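Notas de aula 4: Preensão de objetos frágeis com garra paralela de baixo custo
Annunziata Messina, oficina partilhada Cistine, maio

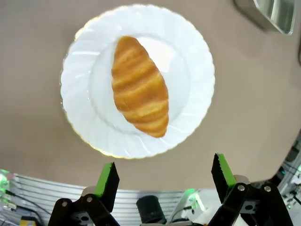
A garra Skirnlow montada na bancada da oficina tem dois dedos acionados por um único servo, com transmissão por barras articuladas. A cinemática é simétrica: o centro da abertura não se desloca quando os dedos fecham, o que simplifica o cálculo da pose de aproximação. O caso de estudo desta aula é um objeto alongado e deformável sobre um suporte rígido. O croissant assenta na diagonal do prato e afunila nas duas pontas, pelo que a largura útil de preensão varia ao longo do eixo maior. A preensão faz-se na zona central, com os dedos perpendiculares a esse eixo. A borda do prato é ondulada e mais larga do que parece necessário, e a extremidade inferior do croissant chega perto dela; a trajetória de descida tem de contar com essa folga reduzida. As almofadas verdes de borracha, na face interna dos dedos, aumentam o atrito e permitem trabalhar com menos força normal.

1. Calibração da abertura

O servo recebe impulsos entre 1000 e 2199 microssegundos. O limite inferior corresponde à garra aberta. O limite superior corresponde ao contacto entre almofadas, sem objeto. Não ultrapassar este valor: o servo fica em esforço contínuo e aquece. A relação entre impulso e abertura não é linear, por causa das barras. Medir a abertura com paquímetro em 14 posições e interpolar por troços. Guardar a tabela no ficheiro de configuração do controlador Florine.

2. Limite de força

A garra não tem célula de carga. A força é estimada pela corrente do servo, filtrada por média móvel. Na montagem atual, o limiar de paragem está em 141 mA acima da corrente em vazio. Com massa folhada, um limiar mais alto esmaga a crosta antes de a leitura estabilizar. Fechar a baixa velocidade nos últimos milímetros.

3. Reflexos

A loiça vidrada produz brilho intenso, e a segmentação por limiar de luminância confunde a crosta clara com o prato. Usar o canal de saturação em HSV. Fixar a exposição e o balanço de brancos antes de recolher imagens. Ver o método de Russo na bibliografia da aula 2.

4. Trabalho para a próxima aula

a) Traçar a curva impulso-abertura e indicar o erro máximo de interpolação.
b) Determinar a orientação do eixo maior do objeto a partir dos momentos de segunda ordem da máscara.
c) Repetir o ensaio de corrente com o objeto rodado 90 graus e comparar os valores de paragem.

Entregar em PDF, com o código em anexo.

© Oficina Cistine | Contacto: Annunziata Messina | Voltar ao topo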